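Lesirel Two-Finger Gripper: Setup and Care
Cituvia Automation Parts
Catalog no. 1581
Page updated 24 January 2019

Overview

The Lesirel is a parallel gripper for small arms handling flat, light parts such as display panels, picture frames and trays. It ships with straight fingers, a wrist adapter and a wrist cable. Each unit is supplied with a simulation model for checking reach and clearance before the arm is powered.

Stroke is 247 mm with the long rails and shorter with the standard set. Check the label on the box before you enter a value in the controller.

Checking the approach in simulation

Load the model in Fendden Cell and switch to the wrist view. Bring in the part you plan to handle, place it in the gap between the fingers, and back the arm off until both fingertips are clear of it. A thin panel turned steeply to the wrist is a good test. The fingers should pass on either side of the panel without touching the bezel. If one finger reaches it first, correct the wrist angle in the program and run the approach again. Do not correct it by shifting the fingers on their rails. 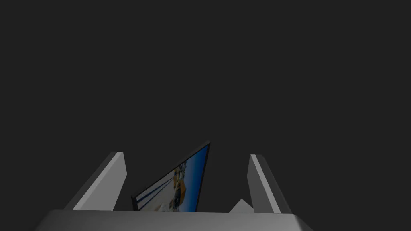 Mounting

1. Park the arm with the wrist pointing down and lock out the power.
2. Clean both faces of the adapter with a dry cloth.
3. Seat the gripper on the dowel pin and start all screws by hand.
4. Tighten the screws in a cross pattern to 5 Nm.
5. Plug in the wrist cable and leave enough slack for a full turn of the last joint.
6. Restore power and run Home from the Pollock controller menu.

Setting the open position

With nothing in the gripper, open the fingers fully and save that point as Open. Compare the gap on the machine with the gap in the model. If they differ, run Home again before you change any offset. An offset saved on a gripper that has not been homed will be wrong after the next restart.

Keep the same wrist view for every check so the results can be compared. 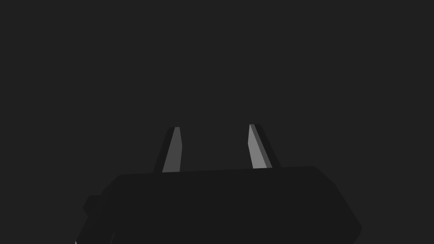

Lesirel model in wrist view, fingers apart, no part loaded.

Routine care

Wipe the inner finger faces at the start of each shift. Use a damp cloth, no solvent. Grease the rails every 4 weeks with the tube supplied, and take off any excess before closing the fingers. Replace both fingers as a pair, even when only one is worn.

Faults

Fingers stop short of Open: look for grit on the rails, then home the unit.
Part slips during lift: clean the finger faces and check the grip force setting.
No response from gripper: reseat the wrist cable at both ends.

Spares

Finger pairs, rail grease and wrist cables are in stock. Long rails are made to order, with the next batch due in May.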